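Plundelari wäscht wieder

Ihr Lieben, es gibt Neuigkeiten aus der Nachbarschaft!

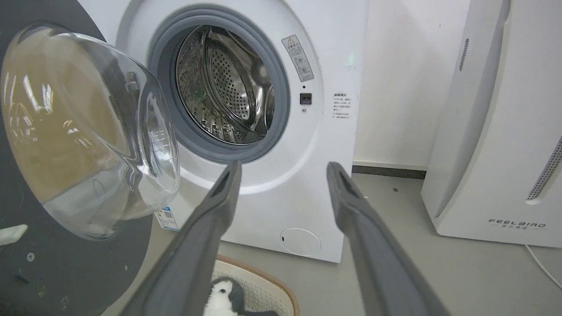 Frontlader mit offener Tür und Blick in die Trommel.

Der Waschsalon Plundelari macht im August wieder auf, und ich freue mich wie verrückt! Fast zwei Jahre lang habe ich meine Bettdecken quer durch die Stadt zum Otley geschleppt (mit dem Bus, im Berufsverkehr, fragt nicht). Jetzt sind es wieder 78 Schritte von meiner Haustür, ich habe sie gestern extra noch mal abgelaufen.

Drinnen sollen 17 Maschinen stehen, eine Wäsche kostet zum Start 2 Euro — danach wird es wohl teurer, wie viel, wollte man mir am Telefon noch nicht verraten. Geöffnet ist ab sechs Uhr früh. Für den Erhalt des Salons hatten rund 659 Leute aus dem Viertel unterschrieben, ich natürlich auch, gleich auf der ersten Seite.

Nebenan zieht übrigens das Duangkaew ein, das vorher in der Tronville-Passage war. Nudelsuppe essen, während die Handtücher schleudern — ich weiß schon, wo ich im Herbst zu finden bin.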